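The borrowed hand

April
By Sandamali Biswas

Print this article | E-mail this article

The number that got people talking was 184. That is how many tasks the team at Limden says its robot arm can now attempt after learning only from people, with no robot in the room while the teaching was done. Someone walks into an ordinary place with a gripper in their hand and a camera fixed to it, picks things up, puts them down, and goes home. The recordings train the arm.

It is a tempting idea. Robots are dear and slow to move about, and a person with a hand tool can get through a morning's work in a library, a kitchen and a corridor before lunch. Arvo Vuorinen, who leads the Limden work, calls the old way of steering an arm by remote control "like learning to write with somebody else's elbow". He has a point. I have tried it, and I dropped a mug.

But "can attempt" is doing a lot of work in that first sentence. The paper counts an attempt as a success if the object ends up within a hand's width of where it was meant to go. I asked Vuorinen whether a book left hanging over the side of a table would pass. He said it would depend on the book.

The trials ran in 12 rooms, and the team is proud of that figure. Earlier projects of this sort, including one called Kiden, mostly stayed in a single lab with a single table. Going out into real rooms is a fair improvement. Yet when I looked through the list, nine of the 12 turned out to be reading rooms, offices or meeting rooms, with flat tables, plain chairs and good light. There was one kitchen. There were no bathrooms, no sheds and no bedrooms belonging to a teenager.

Then there is the matter of who held the tool. The main set holds 232 hours of recording, and well over half came from two people, both of whom helped to design the grip. They know how wide it opens and how hard it pinches. A group at Blomqvist that tried the same method with newcomers threw away a great many of its recordings, mostly because hands kept wandering out of view of the thing being picked up. Limden's paper gives this one line.

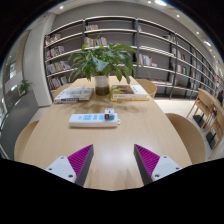
Issue 229

Look at what the camera gets from the hand. Two ridged magenta pads lean in from either side, and between them lies a long stretch of pale table, with a power strip in the middle and a potted plant further down. The lens is wide enough to take in the bookshelves and the ceiling lights as well, and it bends them badly. Vuorinen says the bending does no harm, as the arm carries the same lens and sees the same curves. I believe him on that. What I am less sure of is the glare. A bright patch sits on the wood just above the gap between the pads, and shiny tabletops are exactly where the arm's scores fall away, according to a table at the back of the paper that the press release does not mention.

I asked for the failures and, to the team's credit, got them. The arm knocks into chair backs. It is good with books lying flat and poor with books on a crowded shelf. Asked to move a plug, it let go early more often than it did anything else.

None of this sinks the method. Over the next year Limden plans to hand its tools to strangers, and a small firm, Cloverness, has agreed to run the trials and publish the scores whichever way they fall. Vuorinen expects them to drop at first – he would not say how far. I would like to see the shed added to the list, and the scoring done by someone who has never held the gripper.

Until then, I would treat the 184 as a count of things a robot has been shown. Vuorinen dislikes that wording. He sent me two e-mails about it, and in the second he offered to let me bring my own mug.

Contact us | Copyright Limits apply to reprints; please ask first | Back to top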